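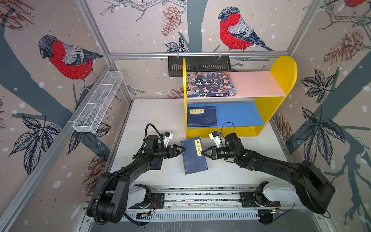 图1 书架工位，双臂夹持《小窗幽记》，固定机位

2020年7月19日 工作间记录

今天只做书架任务，挂篮和网篮不动。上周遗留三项：右臂滑座回零漂移、夹爪力矩上限、书脊朝向的判定。前两项处理完，第三项没有结论。

一、导轨与滑座

两个滑座共用一根直线导轨，左右各自回零。上次Arnel Lumanlan记的现象是右侧滑座连续运行后零点往外偏，左侧正常。先怀疑同步带松，压了一下张力，两侧手感没有差别。再查限位开关，右侧开关支架的一颗螺丝没吃紧，滑座每次碰上去支架都让一点。拆下来清掉旧螺纹胶，重新上胶拧紧，放了一个上午才通电。

复测方法：滑座从零点走200 mm，再回零，用百分表读残差，连做6次。读数没有再朝一个方向走，散布和左侧相当。表座吸在垫铁上，垫铁下面贴了双面胶，以后复测请沿用同一位置，否则两次数据没法比。

线槽里的走线重新理过。右侧小电路板的电源线原来绷得太直，滑座走到行程末端时插头受力，现在多留了一段余量。插头旁边点了热熔胶，要换板子的话先用酒精浸一下再撕。

二、夹爪

双臂从两侧对夹一本书，主要问题是两边不同时到位。先接触的一侧会把书推向另一侧，书底在台面上滑，后到的夹爪碰到的就是封面边缘，夹不到预定位置。

现在的顺序：
1. 左臂先到预抓取位，停住，不闭合。
2. 右臂到位后发就绪标志。
3. 两侧同时低速闭合，任一侧电流超过接触阈值即停，等另一侧。
4. 两侧都接触后再一起加到保持力矩。
5. 抬升前两臂切到主从模式，左主右从。

第3步的等待要加超时，目前写死为2秒，超时就两侧都张开退回。这个值没有优化过，Rajkumari Saxena认为应该放进配置文件，同意，还没改。

保持力矩上限往下调了一档。原来的值对硬封面没问题，对软封面会压出折痕。调低以后竖直提起没有掉，但书倾斜时重心偏离两个夹爪的连线，书会绕夹持点转。试过把夹持点往书的上部移，转动小一些，代价是下端摆幅变大，放上层板时容易磕到板边。暂时保留上部夹持，放置路径多抬高一点再进。

指面的防滑胶垫换成了Gunura那批薄的。旧垫子太软，接触时电流上升慢，阈值不好定。薄垫子边角有翘起，用瞬干胶补过，下次开机前先看一眼。

三、书架和放置

书架两层：粉色上层放《中华上下五千年》，蓝色下层放《笑林广记》，都平放，靠左。这是目前约定的初始状态，改动要写在本子上。《小窗幽记》是今天的被操作物。

放置目标先按“平放于蓝色层板空处”做。竖插试过一次手动拖动示教，右侧板限制了右臂肘部的姿态，腕部相机的线也会蹭到侧板。逆解能算出来，但离关节限位太近，不采用。要做竖插，得把书架整体往左挪，或者换成单臂从正面推入。Vlasta Nikolovski倾向后者，理由是推入动作对夹持误差不敏感。我没意见，只是单臂推入需要书先能自己站住，薄书做不到。

书脊朝向没有解决。几本书封面都是深色或蓝色底，《笑林广记》和《小窗幽记》的题签都是黄色竖条，腕部相机在近距离只能看到局部，光靠黄色块分不出正反。固定机位看得全，但左臂会遮住台面左侧的书。可选的做法：
- 抓取前两臂先退开，固定机位拍一张，据此定朝向，之后不再更新；
- 在书底贴小标签，采用前要确认不影响平放；
- 训练时不区分朝向，放上去就算成功。

先用第一种。它的前提是抓取前书没有被碰动，所以退开以后不允许再有任何滑座动作，程序里加了互锁。

四、墙纸的干扰

围板内侧贴的是红腹灰雀和松果图案。原来想换成纯灰板，Ilse Verstraete建议留着，她要看背景复杂时分割是否稳定。今天的情况：红褐色的松果没有误检；墙上深蓝色的叶丛偶尔被并进深蓝封面的书里，出现在书被举高、背景正好是叶丛的时候。把深度阈值收紧后消失，但书架侧板后缘也跟着缺了一条。折中的值记在配置注释里，没有提交。

五、相机标定

两个腕部相机都重新做了手眼标定。右边那个支架拆过，旧外参作废，请不要再从备份里拷。左边残差比右边小，右边标定时姿态取得太集中，绕腕部轴的转动不够，下次补几组大角度的。

固定机位没有动。要擦镜头的话不要碰云台，锁紧旋钮有一点间隙，碰一下就要重标。

六、试运行

完整流程跑了6次，从预抓取到放下。失败的两次原因不同：一次是右臂就绪标志丢失，触发超时退回，属于正常保护；一次是放下时左夹爪先张开，书斜着落到层板上，一角悬在外面。后一个是代码问题，张开指令是顺序发的，中间隔了一次状态查询。改为先把两条指令排进缓冲，再一起触发。改完只空跑验证过，没有带书重跑。

急停测试照例做过，两臂断使能后左臂下垂比右臂明显，平衡弹簧可能要换。抬着书时按急停要有人在旁边托一下。

待办
- 超时参数移入配置（Rajkumari）
- 带书验证同时张开
- 右腕相机补标定姿态
- 左臂平衡弹簧，先问Istham有没有现货，没有再找Policarpio
- 线槽盖板右端卡扣断了一个，打印件文件在共享盘的Kunau目录下，材料用PETG
- Inès Lecomte要借百分表，用完放回原来的盒子，表座不要拆

收工时导轨已断电，两个滑座停在各自零点，24 V电源的总开关在台下左侧。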